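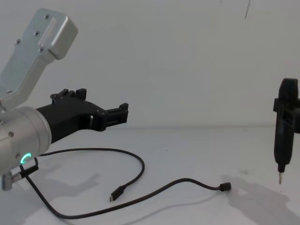 Rui Aguiar wants to know whether 2,762 is a sane number for a first bench setup, or whether it should all go into a better arm and leave the rest for next year. My shop builds small sensor boxes (four screws in the lid, the same four screws all day long) and I've finally got the go-ahead to plan a cell for it! The list so far is a light arm from Humero, a parallel gripper, an electric screwdriver on a fixed holder, plus cables and a power supply. Rui does our purchasing and keeps asking what I've forgotten. What have I forgotten? We'd like to order in April.

Tags: Small Automation > Buying & Budgets > Bench cells

Clem Baxter
Oh, this is a fun one to plan. Your list is good, and I'd keep the split the way you have it. Holding the driver still and letting the arm bring the part to it is a nice cheap way in, provided the part is light and you can grip it the same way every time.

What I'd add: spare fingers for the gripper. If you print them, budget for a few versions, you will change your mind about the shape (I'm on my fifth and still happy to be fiddling with it). Then bits. Buy 16 and stop thinking about it. Then cables, longer than you think, with clips to keep them out of the arm's reach, and at least one spare of every type of plug you use. I'd also hold 1,000 back from the first order. You'll learn so much in the first two weeks, and it's lovely to have money left when you do.

Check what torque the driver goes down to before you pay for it. Plastic lids strip fast.

Tarun Rathore
agree on the spares. also ask how long the warranty is on the arm joints, mine was shorter than I assumed

Birger Granström
Don't forget feeding the screws. Clem's plan covers the arm and driver, but somebody or something still has to present each screw to the bit. I placed them by hand for the first 2 months and it was perfectly workable, just slower. A small feeder from Varnis came later out of the next budget. Go for it, and post how it runs!

Related
Gripper fingers: print or buy?
Used Zurkar arm, what to check before paying
Screw feeders for short runs
How much bench space for one small arm
Quoting a cell to your boss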